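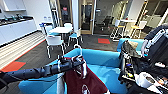 A gripper holding a hanger by the top. Grip rules are in part 3.

ROBOT RULES! Why do robots need them?
Tuesday Club reading page, ages 8 to 11. Written by Carola Steinbach

Quick one this week, lots to get through.

You have rules. Don't run with scissors. Look before you cross. Robots have rules as well, pages and pages of them. Some are written for the people who build the robot. Some are for the people who use it. A few get put inside the robot's own program, so it follows them every time it moves.

Grown-ups call a big agreed set of rules a STANDARD. It's the same sort of thing that makes a plug fit the socket in your kitchen and in your gran's kitchen too. Somebody had to sit down and agree on the shape. With robots, people sit down and agree on things like how to stop one, and how hard it's allowed to push.

Ready? Off we go.

1. The stop button

Most important bit, so it's first. A robot that works near people needs a way to be stopped, fast. Usually a big red button. Big so you can hit it with your whole hand. Red so you can find it.

At our partner workshop in Drerkby the rule is that one person is on the button the whole time the robot is moving. That's their job. No phone, no biscuits, no chatting. When they need a break they say "swap" out loud and the next person says "got it". Then they let go and not before.

Pressing it when you didn't need to is fine. You never get told off for that. The robot gets checked and started again, takes a few minutes.

2. Keeping your distance

A robot arm can swing further than you'd think. Try it yourself. Stand still, stretch one arm out, turn slowly on the spot. Everything you could touch is inside your REACH. A robot has a reach too, and people stay out of it while the arm is working unless the robot has been specially made and checked for working side by side.

Sometimes there's a fence. Sometimes there's a line of tape on the floor. Sometimes there are sensors that notice a person and slow everything down. The closer you get the slower it goes, and if you get too close, stop.

Arne Sperling writes the safety sheets at Drerkby and his line on the floor is 300 centimetres from the robot's base. That's three metres. Long jump distance, if you're good. Visitors stand behind it. So does Arne.

3. Gripping gently

The hand part on the end of an arm is called a GRIPPER. Rules for grippers are mostly about squeezing.

Squeeze too little and you drop things. Squeeze too much and you crush them. A plastic hanger doesn't need much of a squeeze. A full paint tin needs a lot more, because it's heavy and it'll slip.

So before a new job the team tries it out, and writes down how hard the gripper had to press. They start low and go up in little steps. Never the other way round! If you start too hard you've allready broken it.

There's a finger rule too. Don't put your fingers between the two halves of a gripper. Not even when it's switched off. Gerd Kleinschmidt teaches this one on the first morning and makes everybody use a wooden spoon if something is stuck in there.

Cloth is tricky by the way. It flops. It folds over on itself and it can hang down over other things, so the robot has to keep looking at it while it moves. The rule for cloth jobs is go slow, and keep it away from the joints of the arm where it might get pulled in.

4. Cables and plugs

Not very exciting. Still a rule.

Robots often work in ordinary rooms with ordinary stuff in them, computers and lamps and so on. Computers have cables. An arm that catches on a cable can pull a whole screen over. So somebody walks round first and looks at where the cables go, including round the back where people forget to look.
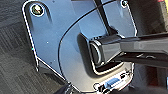

The back of a monitor, with its cable and ports.

Bernd Engelhardt wrote in after our last page to say that he'd want the cable check done twice, once before the robot is switched on and once more after lunch, as people move their chairs and drag things about without noticing. He also asked whether children could do the checking. His answer to his own question was yes, if the robot is off and a grown-up is holding the key.

Good points, both. We've put the second check on our sheet.

Things to look for on a cable check:
a cable lying across where the arm or the wheels will go
a cable pulled tight
a plug halfway out
anything with the outside rubbed away (tell someone, don't touch it)

5. Writing it down

When something goes wrong, even something tiny, it goes in the LOG. A log is a diary for a machine. What happened, when, who was there, what got changed. No blaming.

Last July the log at Drerkby got to 216 entries. Most are dull. "Dropped a sponge." "Stopped, chair in the way." But 31 of them were the same problem, the arm moving before the person had said they were ready. You'd never spot that from one day. Reading them all together they did spot it, and now the robot beeps and waits before it moves off.

So the rule changed. Rules do. When people learn something new the old rule gets crossed out and a better one goes in.

6. Who checks the rules?

Someone who didn't build the robot. If you mark your own spelling test you might miss things, same idea. The checker comes with a list and goes through it line by line, and the robot isn't used until they've signed.

WORDS TO KNOW
Standard: a set of rules lots of people have agreed to use
Reach: everywhere the arm can get to
Gripper: the part that holds things
Sensor: a part that notices something, like light or touch or how near you are
Log: the diary of what happened

HAVE A GO
You need a friend, a hanger and a sock. One of you is the robot, one is on the stop button. The robot can only move slowly and has to freeze when the other one says STOP. Get the sock onto the hanger and the hanger onto a door handle. Then swap. Then write two rules that would of made it safer or easier and send them in, best ones go up on the board.

Next time: robots with wheels, and who goes first in a corridoor.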